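August, open day at Stovside

Writing this up over a late cup of tea while it's still fresh, mostly for Kanokwan Nakpan, who was stuck on the front desk and kept asking me what people were laughing at in the back. We had 150 on the list and I think every one of them brought a cousin! The Cotel lot came early and stayed until we were stacking chairs, and a very nice couple from Tostum wanted to know if an arm could be taught to do the ironing (I said to come back in a few years, and they wrote that down).

I gave my little talk 3 times. The last was the best, I think, as by then I had dropped the bit on joint limits and simply let people lean in and ask whatever they liked. Most of the questions were about the glass, and whether we were brave or foolish to let the arms near one, so I was glad to be able to say it's plastic.
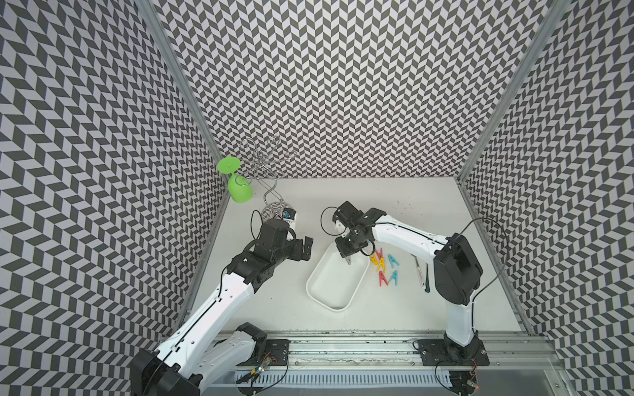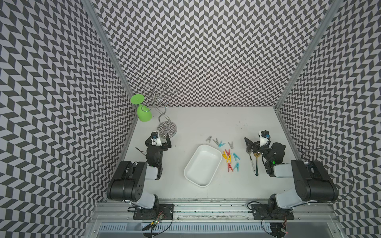
Both arms at the table, with the green glass on the wire stand and the tray and pegs in front.

Filed under: Visits and open days

Things to remember for next time. The chevron walls need a line of explanation on the door, as I was asked over and over if they were art. The tabletop wants a proper wipe before visitors, there are little dark specks near the back that I only noticed once everybody was staring at it. The Goh handouts ran out, and I'd print 500 if the budget will bear it. Also, room 718 is far too warm with the door shut, so please could we borrow the big fan from upstairs.

Kanokwan, I saved you a slice of the lemon cake, it's in the tin by the kettle.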